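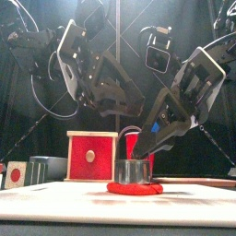
Chapter 6: What a Table Is For

Reading time: 9 minutes

Most households own one good flat surface and spend years losing it. The loss is slow and polite. A cup is set down for a moment, a box joins it to keep it company, and by August the family is eating with plates on their knees. Small things spread on a table the way gossip spreads in an office, and the cure begins with noticing which of them belong together. Take the short, wide stainless steel cup resting on its ring of red rope. Cup and ring make one object for our purposes, and they should travel as one. The tall red plastic cup behind them is another matter, and so is the wooden box with the textured red front. They share a color with the rope, and a shared color has fooled a great many tidy people into thinking they had a system.

In this chapter we look at the tabletop as a place where things stop on their way to somewhere else. Chapter 5 dealt with cupboards, where things go to be forgotten, and readers who skipped it may carry on without shame. You will need only two terms from it. A "home" is the spot where an object lives when it is left alone. A "perch" is the spot where it waits between jobs. Much domestic misery comes from perches that have quietly been promoted to homes, usually without an interview.

Hanne Stougaard made the classic study of perches in a boarding house in Tatstead, where she recorded every item left on the dining table over one winter. Her list ran to 2,000 entries. She had expected tools, letters and the odd glove. What she got was mostly cups. Lodgers carried them in with every intention of carrying them out, and the intention was sincere each time. Stougaard gave the name "drift" to this steady movement toward the middle of the table, and she noted with some bitterness that her own pencil case had drifted there too.

Drift has causes, and they are dull ones. The kitchen is eleven steps away. The tray is under something. The shelf where the cups live is full of other cups. Janka Pešek, who repeated the study in Vonham with a smaller table and ruder lodgers, found that moving the shelf closer did more good than any notice pinned above it. She had pinned up several notices. One of them came back with its spelling corrected.

Bases and Covers

A base is anything that sits under another thing: a coaster, a trivet, a mat, a loop of rope. Bases get little respect and are usually cleared last, once they have stuck to something. Yet a base tells everyone at the table where its cup goes back to, and it does this without raising its voice. A soft base slightly wider than the cup is a forgiving target, even late in the evening. One the exact width of the cup asks for more care than most guests have brought with them.

Covers are trickier. A cover hides what is under it, and a hidden thing soon ages into a mystery. Annelies Claeys argued for years that no table should carry a lidded box unless everyone in the house could name the contents. She tested this on her own family with a Briem sewing box and was told, in order, buttons, batteries and "your things." It held string.

We return to boxes in the second half of the chapter. First, a short exercise. Clear your own table down to the wood, or to whatever it is under there, and put back only what you will use before your next meal. Leave the rest on the floor where it can annoy you. Write down what has crept back by bedtime, and keep the list — you will want it for the section on trays.

We use cookies to remember your place in this chapter. Accept or manage settings.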